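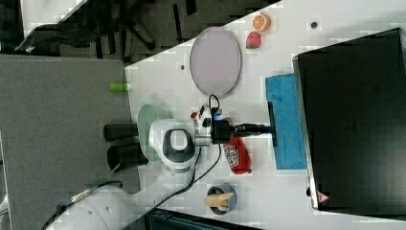

Doltar Home Forum > Cleaning > Worktops and tables

White table, marks won't shift. Clear it first or wipe round things?

kresimir_zupan
Posted 4/7/25
Posts: 484

We have a big white table that gets used for everything. Plates, cups, crisps, toy food, a screen at one end. It shows every mark. I have been going over it with a blue sponge on a handle and plain water, and I still get a dull film when the light comes from the side.

Two questions. Do you take everything off before you wipe, or move things along as you go? And is there anything better than plain water that won't spoil a white surface?

Krešimir Zupan

neltel_lane
Posts: 40

Everything off, every time. If you wipe round a plate you get a ring where the plate was, and then you scrub at the ring and make a dull patch. Put it all on a tray and put it back after.

Water is fine for dust. For grease you want a drop of washing-up liquid, then a second wipe with clean water. The film is usually old soap that was never rinsed off.

Spyros Halilović

I don't agree with taking everything off. Ours is in use all day and if I had to clear it each time I would never do it. I work in halves. Push the lot to one side, wipe, let it dry, push it back, do the other half.

Agree about the rinse though.

georgiou_fan
Posts: 3

Is it laminate or painted? Makes a difference. I used a cream cleaner on a painted one last December and it took the shine off.

kresimir_zupan

Not sure what it's finished with, it came with the room. I'll stay away from cream cleaner.

Tried the halves method this afternoon. It works up to a point, but the big round things are a pain to slide and the small bits get left behind. A strawberry always ends up in the middle on its own.

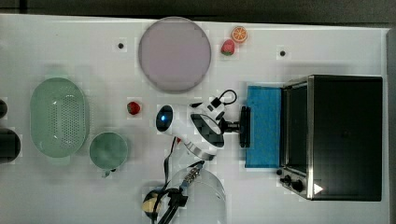
The other trouble is the holes in the top. Crumbs collect in them and then the sponge drags them out again across the part I've just done. A cotton bud gets most of it out but it's slow work.

neltel_lane

Vacuum with the thin nozzle before you wet anything. Never put water on crumbs. And if there's a toaster oven on or near the table, empty its tray first, or you will be doing the job twice.

Spyros Halilović

Yes to the vacuum. I'd leave the cotton buds, a dry paintbrush is quicker.

For the toy food I use a big colander. It all goes in, rinse under the tap, shake it, leave it to drain while you do the table. Saves putting sticky fruit back on a clean surface.

georgiou_fan

Does the colander not mark the table when you put it down?

Spyros Halilović

Only if it's dripping. Stand it on a tea towel — or leave it in the sink.

neltel_lane

I still say halves leaves a line down the middle. You can see it on mine from the doorway.

Spyros Halilović

Overlap the two halves by a hand's width. No line.

kresimir_zupan

Right, the plan is vacuum, washing-up liquid, rinse, then dry with a cloth. I'll try it cleared one day and in halves the next and see which looks better with the lamp on. I've ordered a spare sponge head from Ikport so that one can be kept for rinsing.

georgiou_fan

Let us know about the lamp test. Mine looks fine until the evening as well.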